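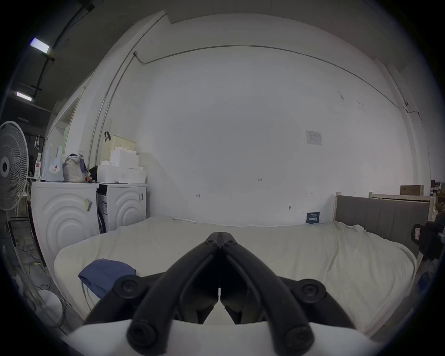 Maintenance thread for the folding cell, March 16, 2018. It covers the hand-held grippers first, then the bed.

Finger screws: check every one at the start of a shift. The outer joints work loose before anything else. Snug by hand, quarter turn, no thread locker on the tip screws - you will want them out again.

Close the fingers fully and look at the seam. If the tips meet off center, reseat the links before touching the zero. We lost 35 shirt folds in September to a zero taken on a crooked tip.

Replacement links come from Nindetti. The last batch ran stiff for some 14 cycles, then settled. Log the batch number anyway. 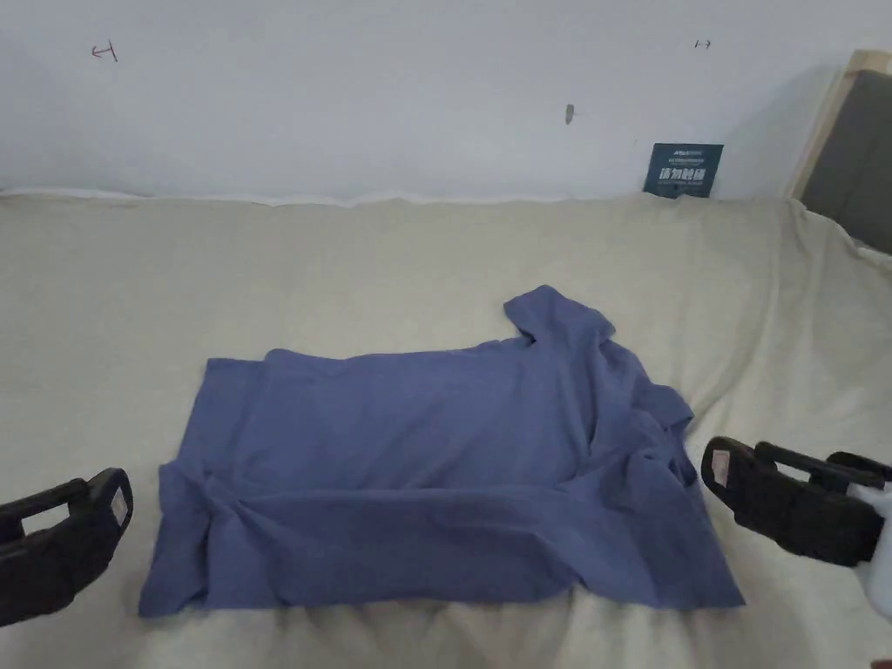 Cloth setup: pull the blanket flat before each run. A ridge under the hem makes the lower finger ride up and you grab two layers of shirt.

Cotton tees are the baseline garment. Wipe the finger ribs between sets, dry cloth only. Lint builds up and the grip force reading drifts.

The Tautahi log sheet has a new column for drift. Anything over 13 counts, stop and re-zero both grippers, left one first.

Next service is at 353 hours. Spare screws are in the Wastard bin.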